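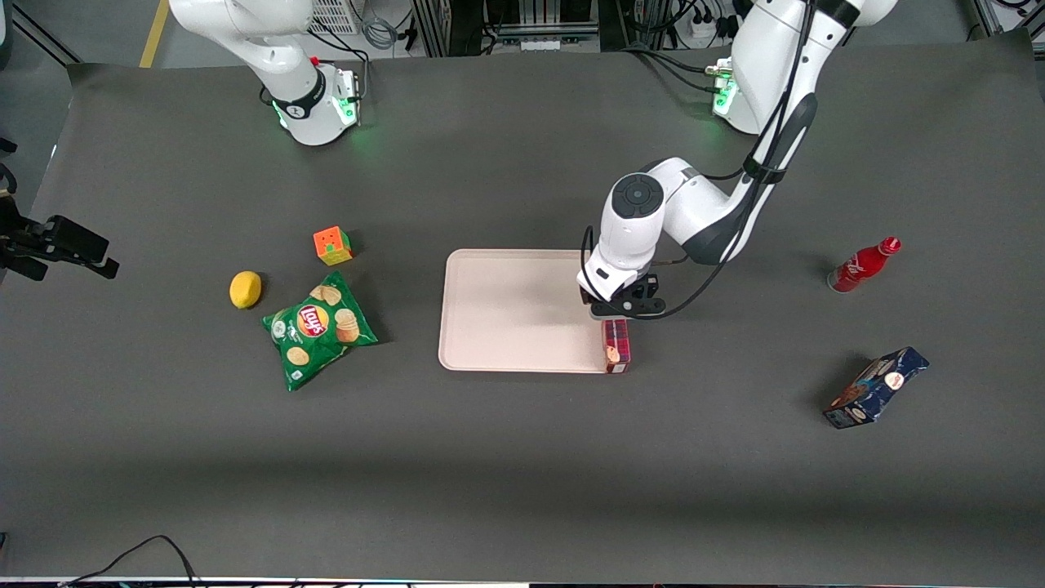
Larkmont shallow tray, pale pink, with groceries on either side

Larkmont Shallow Tray
Made by Vaneck. Sold by Merkari in packs of two.

Overview
The Larkmont is a low plastic tray for sorting, carrying and setting out small things. It is rectangular, with rounded corners and a raised rim that runs all the way round. People buy it for the kitchen worktop, for the shelf by the back door, for packing benches and for school tables where bits and pieces need to stay in one place.

The rim is low on purpose. You can slide a packet over it or lift a small box out without tipping anything, and you can see what is on the tray from across the room. If you need to carry loose items such as beads or dried peas, choose a deeper tray from the same range.

What fits
The tray suits mixed shopping of the small kind: a lemon, a box of tea, a snack packet, a puzzle cube. Bags of crisps should be laid flat. They take up more of the base than you might expect, and a full bag can sit with one end over the rim if there are other things beside it. Small cartons can stand upright or lie down. Tall bottles are not a good match for a rim this low and should go in a crate or a caddy.

Load
Flat on a table: 3000 g
Carried with both hands: 2700 g
We do not give a figure for carrying with one hand. Spread the weight across the base and keep heavy tins towards the middle. 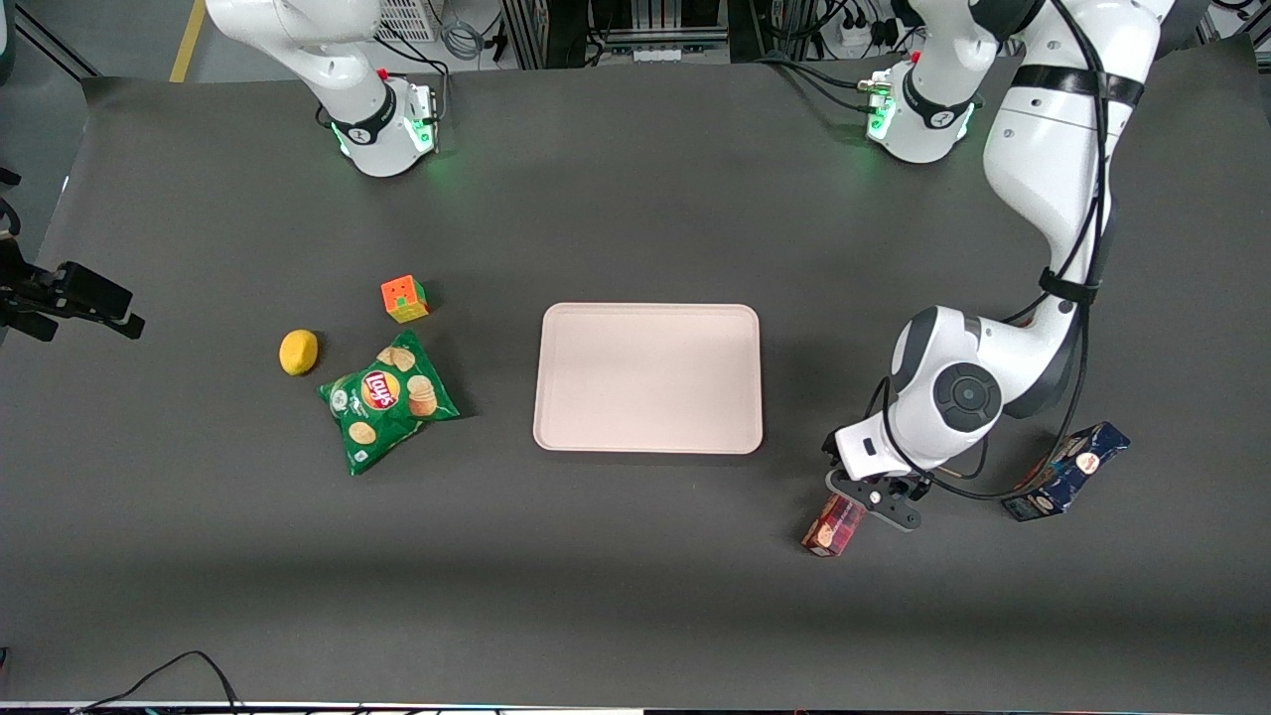 R. Shboul
Product editor, Merkari
2020-10-23

Colour
Pale pink is the colour we keep in stock. It is a soft shade, closer to beige under some lights, and it shows up well on a dark top. On the dark grey surface used for our pictures the edge of the tray is easy to find at a glance, and so are the things lying next to it. The yellow lemon and the green Lay's bag are to the left of the tray, and the dark blue box is over on the right.

On a white or pale wood worktop the difference is smaller. Customers who want a strong contrast on a light surface have asked us for a darker tray. Vaneck makes one to order in slate, with a longer delivery time, and we can add it to a trade order by phone.

Using it as a sorting tray
Put the tray in the centre of the table with its long side facing you. Place the items to be sorted to the left and right, with a clear gap between them and the rim. Leave the tray empty until you start. This layout works for unpacking a shopping bag, making up a snack box or checking goods against a list, and it can be reversed for left-handed users with no change to the tray.

For two people working together, use one tray each. A single tray between two people soon gets crowded.

Cleaning
Wash by hand in warm water with ordinary washing-up liquid. Wipe round the inside of the rim, where crumbs collect. The tray can go on the top rack of a dishwasher, but stand it on its edge and keep it away from the heating element. Do not use scouring pads. They dull the surface and the marks do not come out.

Lemon juice and most sauces wipe off. Turmeric and beetroot can leave a stain on the pink if left overnight.

Not suitable for
Ovens, grills and microwaves
Hot pans straight from the hob
Cutting or chopping
Use outdoors for long periods, as strong sun fades the colour

Storage
The trays stack inside one another. A pack stored on its side in a cupboard takes up little more room than a chopping board. Dry them first or they tend to stick together.

Changes since August
The trays used to be sold singly. They now come only in packs of two, and the paper sleeve has been replaced by a cardboard band. The tray itself is the same, and older ones will stack with new ones.

Guarantee and returns
Vaneck guarantees the tray for two years against cracking in normal indoor use. Keep your order number. If a tray arrives damaged, tell us before you throw away the packaging and we will send another pack. Unused packs can be returned with the band still on.

Groceries, toys and boxes shown are not included.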